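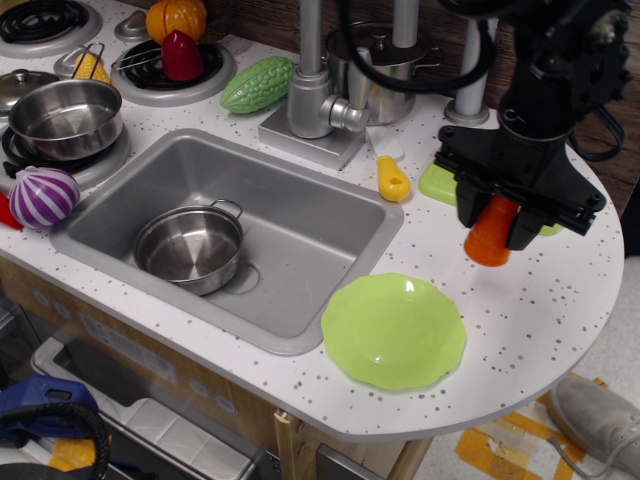 Wenska adds refillable desk pads and a standing planner to its paper range

Sunday, December 10, 2023

Stationery maker Wenska has added a line of refillable desk pads and a standing weekly planner to its Canora range, and will start shipping both to stores this week. The company had planned to have them on shelves in November, but a change to the binding pushed the date back.

The desk pads come in two sizes. The larger one is meant to sit under a keyboard and has a full week across the page, with a blank column on the right for notes. The smaller one is a plain list pad with a tear-off strip along the bottom. Both slide into the same kind of cardboard holder, which is sold with the first pad and can be kept when the paper runs out. Refills are sold on their own.

Johannes Sibiya, who runs product development at Wenska, said customers had been asking for refills for years. "People would write in and say they liked the pad but were tired of throwing out the backing board every time," he said. "The board is the most expensive part to make, so it suited us as well."

The standing planner is a new shape for the company. It folds out from a flat sleeve into a triangle, with the week on one side and a month view on the other. Pages flip over the top on a wire spine. Early samples used glue instead of wire, and that is where the delay came from. Store staff who tried them found that the pages began to lift at the corners once they had been turned back and forth for a few weeks.

"We could have shipped it with the glue and dealt with the returns," said Khanyisile Chauke, the designer who worked on the planner. "The wire costs more and it meant booking another slot at the printer. I would still make the same choice."

Chauke also redrew the grid for both products. The lines are a lighter gray than on older Canora notebooks, and the boxes for Saturday and Sunday are now the same height as the weekday boxes. On the old planners the two weekend days shared one box, a layout that drew regular complaints from customers who work shifts.

The covers come in moss, brick, navy and a pale yellow that was last used on the company's address books. Wenska said it had dropped the patterned covers from this line because they made the refills harder to match. The patterned notebooks will stay on sale.

Each desk pad refill has 46 sheets. The paper is uncoated and a little heavier than the stock used in the Canora list pads, and the company says it takes fountain pen ink without showing through. Felt-tip markers may still leave a shadow on the next sheet. The planner has undated pages, so it can be started in any week of the year.

The first print run is small. Wenska made 3,438 of the standing planners and said it would decide on a second run once it has seen sales through January. The desk pads are being printed in larger numbers, with holders and refills boxed separately so that stores can reorder one without the other.

The new products will be carried by up to 700 stores, most of them independent stationery and gift shops. Trondbridge, which distributes the range, began taking orders last month and said the pads had sold in faster than the planner.

"Shops know where to put a desk pad," said Malachy Fahy, a sales manager at Trondbridge. "The planner takes more space because it has to be shown standing up. Some of the smaller places don't have a free shelf in December, and they've asked us to hold their order until after the holidays."

Fahy said the distributor would send one unwrapped planner with each opening order, to be used for display. Stores that have already received their boxes without one can ask for it through their usual contact.

Kgomotso Modise, who owns a stationery shop and has stocked Canora since it was launched, ordered the desk pads in all four colors but took only the navy and brick planners. She said the refills were the main draw for her customers, many of whom buy for small offices.

"An office will buy the holder once and then send someone in for paper," Modise said. "I want to be able to tell them the refill will still be there next year." She added that an earlier line of refillable address books was dropped after two years, and that she still gets asked for the inserts.

Wenska said it has agreed to keep the desk pad refills in the same sizes for at least the life of its current contract with Zwane, the printing company that produces the paper. It would not say how long that contract runs. Čestmír Jelínek, production manager at Zwane, said the refills are cut on the same machines as the Canora notebooks and could be reprinted at short notice.

The wire spines are a different matter – they are fitted by an outside bindery, and a second run of the planner would need several weeks' notice.

Wenska's own online shop will list the pads and refills from Tuesday. The planner will be added later in the week, in all four colors. Orders containing only refills will go out in a flat envelope that fits through most mail slots. The matching pen tray shown in the fall catalog has been moved to next year's range.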